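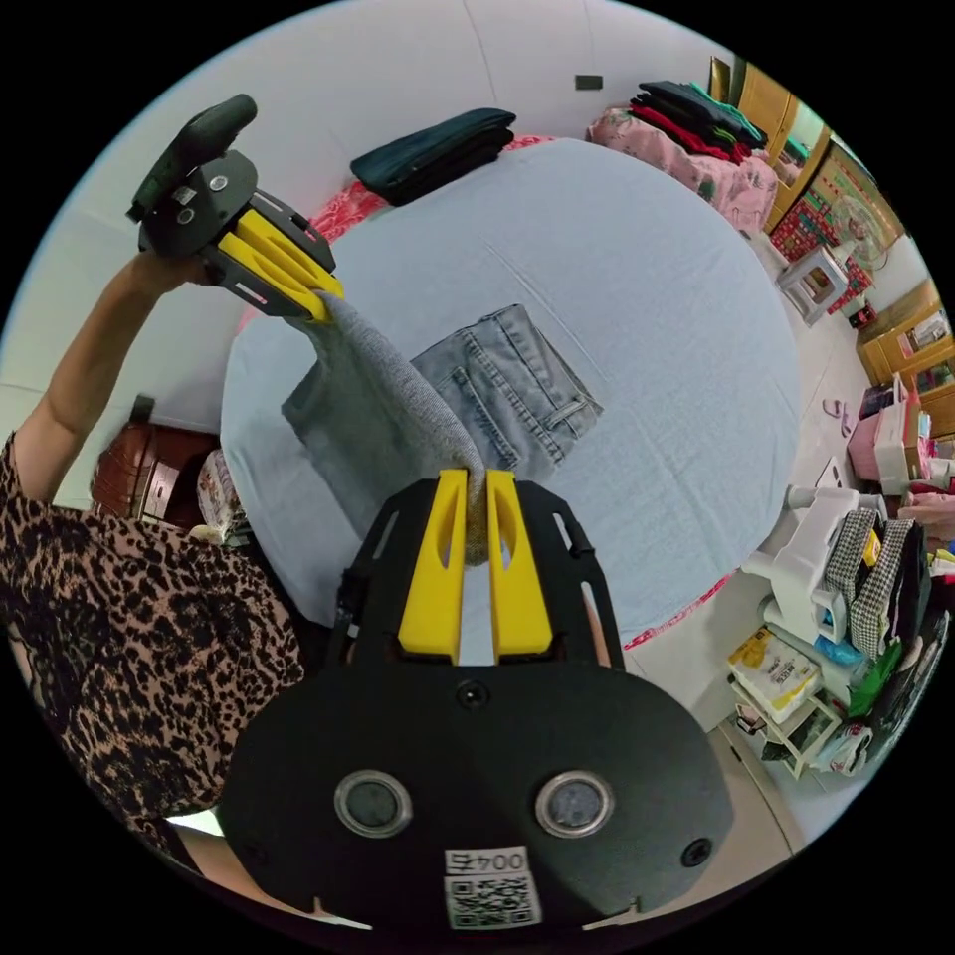
*Gray knit held between two grippers, folded light jeans on the bed under it.*

12 February 2019

Back from Divwood and I want to get this down before the group meeting eats my morning. The Fidden folding cell has been running on towels and pillowcases since before the holidays, and everybody upstairs wants to talk about garments now. So did the folding crew, as it happens (they got there first!), and most of what's below is from them.

The cell takes the flat stuff off the line, 3,000 pieces on a full day. I'd assumed the folders would be glad to see the towels go, and some are, their wrists especially. But towels were also the easy part of the shift. You could talk over towels. What's left for the four people at the tables is personal clothing from the Lakmont accounts, so every piece is a decision, all day long, and they go home more tired than they used to even though the piece count per person went down. I had "lighter workload" in my draft for management. Crossed it out.

They also rotate every 20 minutes onto the cell to clear jams, and that part they like, mostly. One of them has gotten so good at hearing a jam coming that she's walking over before the light goes on. We don't log any of that. Her time shows up as idle on the Meng dashboard, which made her mad, and I would be too. Ask whether we can add an "attending cell" code. Should be a small change on our side.

Now knits. Sleeves and legs are still our worst items by far. Pinch both ends and pull and you've got a nice diagonal, fine, but the middle does whatever it wants, and anything already folded on the bed is right there to get dragged. The crew's advice was to stop lifting so much. Slide it, they said. Worth trying with the hand-held grippers before we touch any Fidden code.

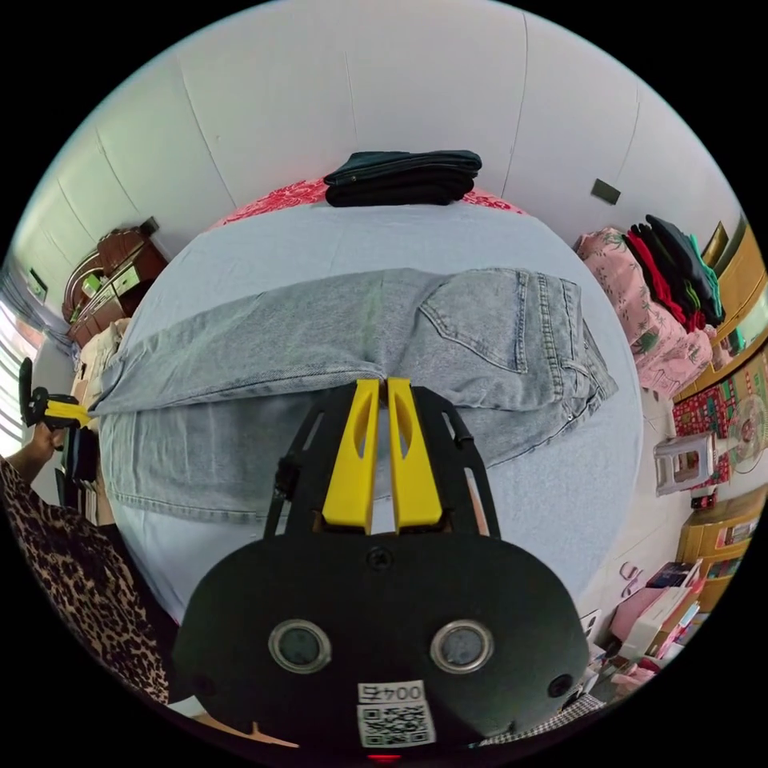
Jeans are where I changed my mind about how to write the fold order. I had been going by edges, and the folders all told me they go by landmarks: find the waistband, find a pocket, then you know which way is up without thinking about it. Looking at the light pair laid across the bed with one leg folded over the other, I see what they mean. The edges are a mess at that point, two layers nearly on top of each other, but the back pocket with its lighter stitching is easy to pick out near the waistband end. I'd rather start there and treat the hem as the second grab.

Pay came up too. The crew wants jam clearing counted as a skill, same as running the big ironer, and the site is "looking at it," whatever that means. I can't promise anything and said so. What I can do is write up the jam work properly, with how long it takes and what you have to know to do it, so there's a piece of paper when the conversation happens.

To do:

- attending code for Meng
- sliding vs. lifting on knits, 20 tries each
- redo fold order for jeans, pocket first
- jam write-up, send to the crew before it goes to anyone upstairs
- push garments on the cell back to May?? I don't think we're ready and neither do they

Also I left my good tape measure at Divwood.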